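I've been meaning to write down how I look after our wooden table, mostly because my neighbors over in Fostthorpe keep asking and I keep giving them half an answer over the fence. So this is the whole answer, and you'd better get a cup of coffee first.

## Everyday wiping

Use a soft cloth wrung out until it hardly feels damp. I cut up old T-shirts and keep them in the drawer under the kettle, and when one gets stiff it goes to the garage for bike chains. Wipe along the grain, then go over it again with a dry cloth. A drop of dish soap is plenty for jam or gravy. I stay away from anything with bleach in it, and I gave up on spray polish years ago — it made ours so slippery that the placemats went sailing!

## White rings

Everybody gets these. If the ring is fresh, leave it overnight and see, as plenty of them fade by breakfast. If it's still there, put a clean dish towel over the spot and press with a warm (not hot) iron, no steam, for a few seconds at a time. Lift the towel and look every time. I once walked off to answer the phone and had to sand out a much bigger mark than the one I started with.

Dark rings are another story. Those have gone down into the wood, and they usually want sanding and a fresh coat of whatever finish you've got.

## Oiling

Ours gets oiled twice a year, in April and again when the heating comes on. Pour a little onto a rag, rub it in, wait 20 minutes and buff off everything that hasn't soaked in. Do buff it off, even if your arm is tired, or you'll have a sticky table for a week and toast crumbs stuck in it forever. Spread the oily rags out flat outdoors to dry before you throw them away, please. Bunched up in a bin they can heat up and catch fire all on their own.
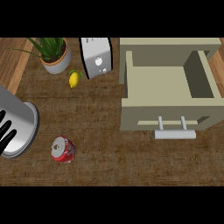

Houseplants are the other great maker of rings. Put a saucer under the pot, and put a cork mat or a folded bit of felt under the saucer too, because plain clay lets water creep through. Better still, carry the plant to the sink, water it there, and let it drain while you do the dishes. I lift everything on Saturdays and run a hand underneath. If it feels cool and clammy, the mat goes on the windowsill for the day and a dry one takes its place.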